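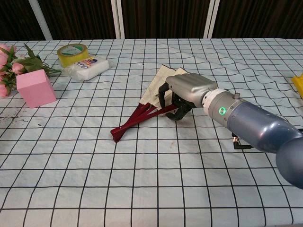
Does a clean planner log mean the grasp software is ready to run unattended?
It means the planner was satisfied with its own answer. Contact, slip and what the camera thinks it is looking at all have to be checked separately, which is what most of this list is for.

Pre-release inspection, tabletop manipulation stack
Site: Jurville
Software under review: Pemel planner, Fesetley perception module, Lü hand controller
August 2022

1. Emergency stop reaches the controller with the planner hung
Result: pass
Comment: Tested by freezing the planner process by hand. The stop still worked. I would like to see it with the network saturated before anyone calls this closed.

2. Object labels stay stable when the hand blocks the view
Result: fail
Comment: Fesetley drops the folding fan as soon as the fingers cover the paper, then brings it back as a new object. The log showed 122 label changes in one session. The release notes call tracking "robust." Pick another word.

3. Thin and jointed objects have their own grasp settings
Result: partial
Comment: The fan is still planned as one solid body. It has ribs that move. A foam cube will forgive this and a fan will not.
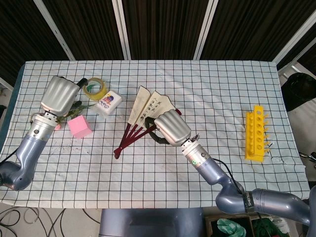
Item 3: fan partly open on the grid cloth, right hand over the upper ribs, left hand near the tape and foam cube.

4. Fingertip force limit is enforced in the controller
Result: pass
Comment: The limit now lives in the Lü controller and survives a restart. In March it was a line in a settings file that anyone could edit.

5. Arm-to-arm distance is checked during motion
Result: fail
Comment: Pemel checks at planning time only. If one arm is late, the other carries on as if it were not. Needs a live check — a warning in the log is no use to the hardware.

6. Cables are included in the collision model
Result: not done
Comment: Same answer as last time. The model has bare arms in it. The real arms have cables.

7. Table plane is refitted at startup
Result: pass, with doubts
Comment: The fit is fine on flat cloth. Wrinkles come through as low obstacles, and the filter that hides them might also hide a small part lying flat. Show me a test with one.

8. Replay gives the same plan from the same input
Result: partial
Comment: Matched on 3 of 4 recordings. The odd one out was explained to me as timing. Timing is an input too, so record it.

Decision: supervised runs only, with a person at the stop. Items 2, 5 and 6 must be closed before the next review. Simulator results alone will not be accepted for any of them.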